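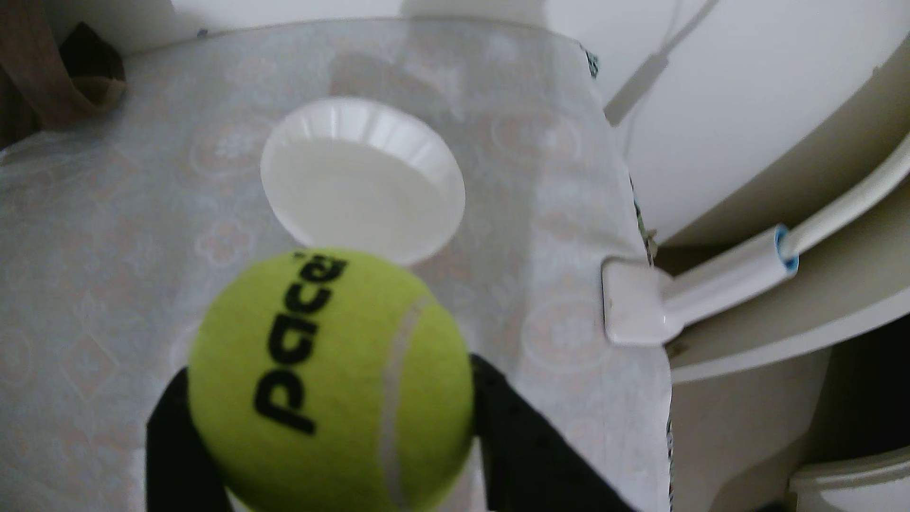 Reading time: 3 minutes

Why Is a Tennis Ball Fuzzy?

By Si-eun Han

Most balls are bald. Basketballs have bumps, golf balls have dimples, and a bowling ball is so smooth you can see your own worried face in it. Then there is the tennis ball, which went out and got itself a coat.

The coat is called felt. It is a thick, fluffy cloth, usually made of wool mixed with nylon, and it is glued onto a hollow rubber ball. If you peeled it off (please ask whoever owns the ball), you would find two pieces, each shaped like a chubby figure eight or a dog bone. They hug each other around the ball. The pale curvy line you see on the outside is where the two pieces meet.

What does the fuzz do?

Mainly, it slows things down. Air feels like nothing when you are standing around in it, but a flying ball has to shove its way through. All those little hairs grab at the air as the ball goes by. Scientists call this drag. Grown-ups use the same word for a trip to buy curtains.

Without the fuzz, a hard serve would reach the other player even sooner, and tennis would mostly be people saying "Where did it go?"

Fuzz also helps with spin. When the strings brush the felt, they grip it, and off goes the ball, turning like mad. A spinning ball pulls the air around with it, and that bends its path. Topspin makes it dip. Backspin makes it float. Sidespin makes it swerve toward somebody's lemonade.

Why is it yellow? Or is it green?

Tennis balls used to be white or black. Then tennis turned up on color television, and viewers at home had trouble following a small white ball. In 1972 the rules were changed to allow yellow ones. Wimbledon thought it over very carefully and switched in 1986.

The official rule book says yellow. Plenty of people look at the same ball and say green. Families have gone quiet over dinner about this, and I am staying out of it.

What's inside?

Air, and more of it than you'd think. The air in a new ball is squashed in tighter than the air in your room, so it pushes out hard on the rubber. When the ball hits the ground it gets flattened for a tiny moment, then springs back into shape and jumps up again.

Rubber leaks, though, very slowly. The air creeps out a bit at a time until the ball lands with a sad sort of thud. This is why new balls are sold in sealed cans with squashed-in air of their own. The hiss when you open one is the extra air leaving. It is the best part of owning tennis balls, and it lasts less than a second.

Try it yourself

You need a new ball, an old ball, a tape measure and a hard floor. Hold both balls at the same height and let go. Don't throw them, however tempting it is. Which one bounces higher? Try again on carpet, then on grass.

My dog Rainer took part in this experiment in August. I dropped the old ball 3 times, and after that it belonged to Rainer. It no longer has any fuzz on one side, and it bounces like a potato.

Words to know

Felt – cloth made of tangled fibers pressed together
Drag – the push of air against something moving through it
Topspin – spin that makes the ball roll forward as it flies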